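Can a machine do your washing yet? (laundry, dishes, sweeping the shed)

gumboot_kel
Started by gumboot_kel, 17/11/2024

My sister sent me yet another clip of a robot putting a shirt in a drawer and told me I'd be out of a job by winter. I run the linen side of a small motel so I took it a bit personally! Has anyone here seen one of these things do a real chore, start to finish, with no bloke standing behind it holding a controller?

tassie_trev
Depends what you call a chore. My robot mower has done the front lawn for 3 years and I wouldn't give it back. Vacuum's the same, apart from the time it ate a phone charger. If it's flat and it's got edges, a machine can do it.

Octavian Ene
Trev, a mower isn't really a fair comparison. Grass stays where it is. I work in packing at Onishi and we've got an arm that loads cartons all shift long, beautiful thing to watch, but give it a carton with a soft corner and it sulks until someone comes over. Now swap the carton for a bedsheet. A sheet has a different shape every single time you put it down.

mauve_wombat
I reckon you're both being too gloomy. My cousin's place trialled a towel folder from Gramis in October and it did the plain white ones perfectly well. Slow, yeah. But it doesn't need to be fast if it runs while you're asleep, does it?

gumboot_kel
How slow are we talking, wombat? I've got around 800 pieces going through in a busy week and half of them are needed by two in the arvo.

mauve_wombat
Um. Slow enough that she went and made a cuppa. And they had to feed it the towels one at a time, now that I think of it.

tassie_trev
So a person did the hard bit, haha. Pulling one thing out of a pile IS the job. Folding's the easy part, my kids can fold (they won't, but they can).

Octavian Ene
Agree with Trev for once. Dark stuff is the worst of it too. Put black next to charcoal and even I have to feel for where one stops and the other starts, and a shiny fabric throws the light straight back at you.

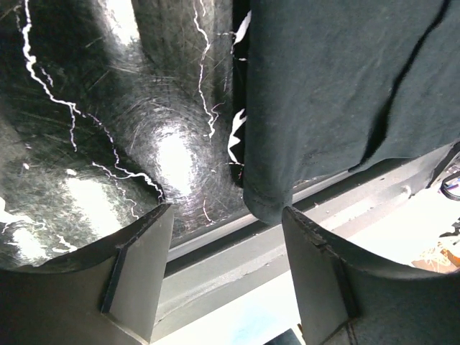

Which household chore is hardest for a robot right now?
Sorting and folding mixed laundry, because cloth bunches up differently each time and the machine has to find an edge before it can do anything useful with it.

mauve_wombat
Fair enough, but "hardest" doesn't mean never. People said the same about vacuums going round chair legs. I'd still put my money on folding before ironing.

Octavian Ene
Ironing, crikey. I wouldn't want to be in the room.

gumboot_kel
The rep from Kestosari told me two years, tops, and wanted a deposit of 1553 dollars to hold my spot in the queue. I said I'd think about it and went back to the pillowcases. If anyone's dealt with them, could you message me? Same goes for Ornow, they've got a nicer brochure but I can't find a price anywhere on it.

tassie_trev
Don't pay a deposit on anything you haven't watched working with your own dirty towels. I'll message you about Ornow tonight, I've got a mate who asked them for a quote.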